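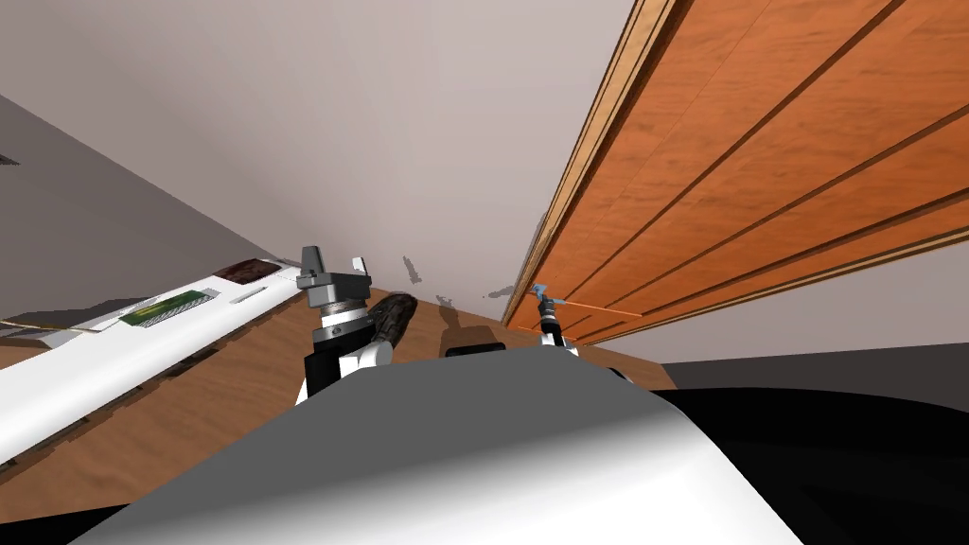 Figure 3. Simulator view from the robot's head camera, both arms reaching forward, sight lines shown at the right gripper.

4.2 Comparing grippers in the simulator

Do this section before you mount anything on the real arms. It takes one sitting if the Gristeck controller is already set up (see 4.1). You need the kitchen room file, both gripper models, and a blank trial sheet from the back of this manual.

The left and right arms keep their own settings. A change made to one is not copied to the other.

1. Start the simulator and load the kitchen room. Wait for the floor and the wooden panels to finish drawing. If surfaces stay plain gray, close the program and load the room again.

2. Open Tools, then End Effectors. Set the left arm to Ulta and the right arm to Pinheiro. Click Apply for each arm.

3. Set the view to Head. The torso shell takes up a large part of this view. Do not hide the shell. It blocks the real camera the same way, and a trial run without it will give you reach results you cannot repeat.

4. Turn on Sight Lines. Two thin orange lines are drawn at the right gripper. In Figure 3 they run to the right, and the upper one crosses the lower part of the wooden panel. If you see only one line, move the wrist a little until they separate.

Note: The view may come up tilted. The tilt follows the head joint and has no effect on the arms. To level it, set Head Roll to 0. You can also leave it as it is.

5. Raise both arms with the Ready button. Check that neither gripper is touching the torso, the counter or the panel. The contact light in the toolbar should be off.

6. Set the grip force to 200 on both arms. The scale has no units and is not the same as the force scale on the real controller. Table 6 converts between the two.

7. Run the Close and Open test 3 times on the left arm, then on the right. Write down the closing time from the status bar after each run.

8. Load the test cylinder and bring it to the left gripper with Place Near. Place Near puts the object beside the fingers and does not close them. Press Grip to close.

9. Lift, hold, and lower. Mark the sheet H if the cylinder held, S if it slipped, D if it dropped. Repeat with the right arm.

10. Save the log before you change grippers. The log is cleared when you click Apply in End Effectors.

Caution: Do not send a simulator log to the real arms. The Gristeck controller will accept the file and start moving.

Caution: Keep the arms slow when working close to the counter edge. In the simulator a collision only stops the run. The same path on the real robot can bend a finger.

Reading the results

A full set is 200 grips for each gripper. On our own set the Ulta held 196 of them, with all the slips at the lowest force setting. Your numbers will differ if you use another cylinder or change the finger pads.

If the two grippers come out close, compare closing times next, then look at how much of the object each one hides from the head camera. A gripper that is far from the head looks small in this view, so bring both wrists to the same distance before you judge.

The Millico wrist camera can be used in place of the head view for steps 8 and 9. Select it under View, Wrist. Sight Lines are not available in that view.

Section checked by Danica Vlček and Vojtěch Vlček, 21st June. For mounting the gripper you chose, go to 4.3.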